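Bench glassware and bottles: frequently asked questions
Last updated: Thu 11 August
Compiled by Telma Retamal

Which container should I use for a colored solution?
A stoppered decanter for holding, a conical flask for swirling or titration, a plastic bottle with a screw cap for carrying. Beakers are for measuring and pouring only.

How full can a conical flask be?
Half at most. Above that, swirling wets the neck and the reading is off.

Does the glass affect how the color looks?
Yes. Thick walls bend light, and the same yellow can look deeper at the center than at the sides. Judge color in a thin-walled tube.
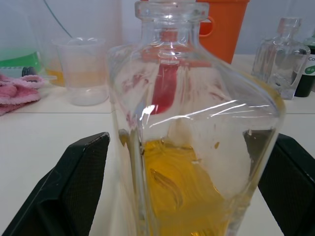
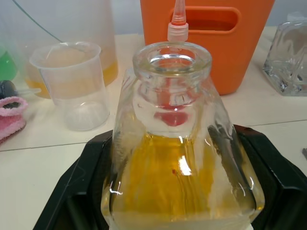
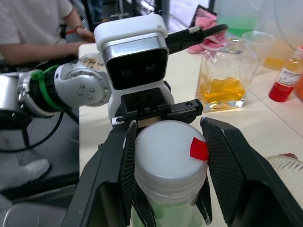 Left to right: stoppered decanter, conical flask, screw-cap bottle.

Can I leave the stopper in overnight?
For water-based solutions, yes. Remove it before warming the contents.

What volume do I write on the label?
The measured volume, not the nominal one. If 948 mL went into a 1000 mL vessel, write 948.

How are smudges removed?
Wipe the outside with a damp lint-free cloth, then a dry one. Do not use abrasive pads.

Who replaces chipped glass?
Osvaldo Sala, stores, weekdays from 9 to 10.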